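Nerholm small kitchen set: gallery and notes

Page kept by Elaine Damasceno. Last revised in February.

Contents: Introduction | Boards | Cups | Mats | Sink | Shelving | Cleaning | Layout | Gallery

Introduction

The Nerholm set is a group of small kitchen items used for laying out, clearing and putting away. It was put together over one winter from three sources: the boards and the sink from Nerholm, the cups from Tutard, and the mats cut in house from a roll supplied by Ouazzani. The complete inventory stands at 106 items, spares included. These notes cover the parts that are handled most and record how they are stored, cleaned and set out. Items held in the store room only are on a separate list.

The set is used at floor level. An earlier version stood on a trestle table, but the table flexed when anyone leaned on it and the boards crept towards the front edge. On the floor they stay where they are put. The cost is to the knees, and a kneeling pad is now kept with the spares.

Boards

The boards are rectangular and stand on short legs, which leave gaps along the front edge. The gaps let air under the board after washing and give the fingers somewhere to go when lifting. Shallow slots are recessed into the top.

Each board carries a number in small grey characters on its front edge. The number identifies the position on the layout sheet and has nothing to do with size. When boards are put back, the number faces the front. A board turned the wrong way round looks correct from a distance, and most layout errors recorded so far have come from this.

Finish varies between batches. The pale green is the most common. It shows tea marks sooner than the darker colours but is easier to read against a light floor. The first batch had a slight twist across the long side and rocked on two legs. Those boards were returned, and the replacements sit flat.

Slot depth should be checked when a board is new. A slot that is too shallow will not hold an item upright, and one that is too deep traps crumbs. The gauge for this is a strip of card marked in two places, kept in the folder with the layout sheets. Boards that fail are marked on the underside and used as shelf risers.

Cups

The cups are plain cylinders without handles. Red was chosen for contrast with the boards. A white cup was tried early on and was often overlooked when clearing away, particularly in the late afternoon.

There are 18 cups in regular use and eight spares. They are stored rim down on the shelf, in single layers. Stacking is possible but not advised: the fit is close, and two cups pressed together firmly can take some time to separate. If this happens, run warm water over the outer cup and wait. Do not lever the rims apart.

A cup laid on its side will roll on a hard floor. On a slotted board it usually settles in the nearest recess, and on a mat it stays put unless knocked. For this reason the layout sheet places every cup on either a board or a mat.

Scratches on the outside are cosmetic. A crack at the rim means the cup is withdrawn.

Mats

The mats are flat, red-orange and cut from a single roll. They mark the area for loose items and protect the floor from scuffing. New mats curl at the ends for the first few days. Rolling them the opposite way overnight takes most of it out, and leaving them under a stack of boards does the rest.

Edges are cut with a blade against a steel rule. Scissors leave a wavy edge that lifts and collects dust. Any mat with a lifted corner is trimmed or replaced, as a raised corner will catch the legs of a board when it is slid across.

Sink

The sink goes behind the boards, over the mat. It is not plumbed in. Small items tend to travel underneath it, and the space below should be checked before the mats are lifted. Handles are the usual find. The gap is wide enough for a hand but not for a brush head, so the mat is wiped with a folded cloth.

Shelving

The shelving is a tall, off-white open unit by Zurnley. Doors were considered and rejected. With open cubbies it is possible to see from across the room whether a bin has been returned, and there is nothing to catch a sleeve.

Clear plastic bins are used throughout. Opaque bins look tidier but need labels, and the labels on the first set had come away within a month. Contents are grouped by use. Bottles go in upright, with the tallest to one side, so that smaller items are not buried beneath them. Heavy bins belong low down. In practice the upper cubbies also collect odds and ends placed on top of bins, and these should be returned to their proper places at the end of the day.

The unit must be fixed to the wall. The fixing kit supplied was for solid masonry and had to be changed for plasterboard anchors.

Cleaning

Boards: warm water and a little washing-up liquid, soft brush along the slots, rinse, stand on edge to drain. Allow 30 minutes before stacking.

Cups: same water, rinsed separately. No scouring pads.

Mats: wipe on both sides. Do not fold.

Shelves: dry cloth first, then damp. Bins are emptied fully before wiping, including the corners under the rim.

Layout

The order of work is fixed. Mats are placed first and smoothed from the centre. The sink follows, then the boards, lowest number first, with numbers facing the front. Cups and loose items come last. Clearing is done in the reverse order, and the shelving is checked against the sheet before the next layout begins.

A gap is left between the boards and the shelving so that the lower cubbies can be reached without moving anything. The width has been altered twice and is now marked on the floor plan. Anyone changing it should update the plan and note the reason in the margin.

The light in the room comes from one side, and the small grey numbers can be difficult to read early in the morning. A darker print has been requested for the next batch of boards. Until then, check each number at close range before writing it on the sheet.

Gallery

Board 2, pale mint green, with a red cup on its side just above the left-centre part. Red-orange mat to the right, off-white shelving behind.

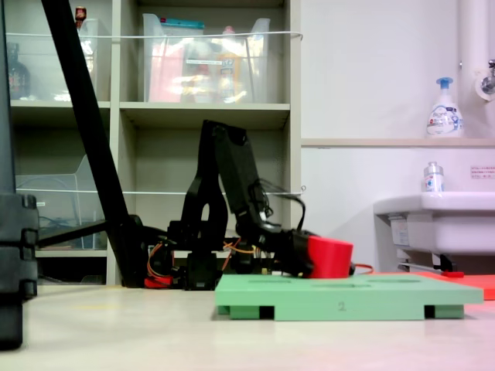 The darker print will apply to new boards only. Existing boards keep their grey numbers until they are replaced, and the two kinds may be mixed in one layout provided that no number appears twice.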